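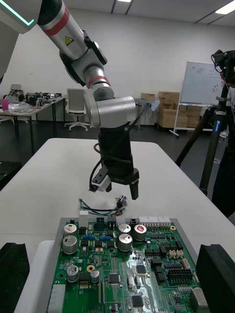
Una placa verde en su bandeja gris, con un conector y sus cables de colores justo detrás.

¿Por qué son verdes las placas de los aparatos?

¡Hola otra vez! Soy Liette y hoy toca mi tema favorito: las tripas de los aparatos. La pregunta me la mandó Recep Gezer, que quería saber por qué por dentro casi todo es verde y si eso que parece una ciudad pequeñita tiene calles de verdad. Pues mira, Recep, calles tiene. Muchísimas.

Esa lámina verde se llama placa de circuito impreso. A mí me gusta imaginarla como un barrio visto desde un avión. Las calles son unas tiras muy finas de cobre, un metal por el que la electricidad pasa con mucha facilidad. El verde es una especie de barniz que se pone encima para proteger el cobre. También hay placas azules, rojas o negras (yo tengo una morada y es preciosa), pero el verde se hizo costumbre y ahí sigue.

Vamos con los vecinos del barrio.

Los cilindros plateados que parecen latas de refresco para hormigas son condensadores. Un condensador guarda un poquito de electricidad y la suelta cuando hace falta, como el depósito de agua de una casa. Los hay gordos y los hay pequeños, y en la foto puedes buscar de los dos.

Los rectángulos negros son los chips. Dentro llevan circuitos tan diminutos que ni con mi lupa buena se ven, ¡y eso que aumenta 12 veces! Según el chip, puede hacer cuentas, recordar cosas o dar órdenes a los demás.

¿Y las piezas blancas del borde? Son conectores, o sea, las puertas del barrio. Por ahí entran y salen los cables. Fíjate en el que está sobre la mesa blanca: la punta es de metal, redondita, y detrás le salen cables verdes, negros, blancos, azules y rojos. Los colores sirven para no hacerse un lío. Si todos fueran iguales, imagínate buscar cuál va en cada sitio. Yo lo intenté una vez con 4 cables grises y tardé toda la merienda.

Una cosa muy seria antes de que salgas corriendo a por el destornillador: los aparatos no se abren sin una persona mayor, aunque estén desenchufados. Algunos condensadores guardan electricidad durante bastante rato y pueden dar un buen calambre.

Lo que sí puedes hacer es dibujar tu propia placa. Coge una cartulina verde, pega tapones como condensadores y trocitos de cartón negro como chips, y únelos con líneas de rotulador dorado. La única norma es que dos calles distintas no se crucen. ¡Es más difícil de lo que parece!

El lunes contesto a Retno, que pregunta por qué se calientan los cargadores.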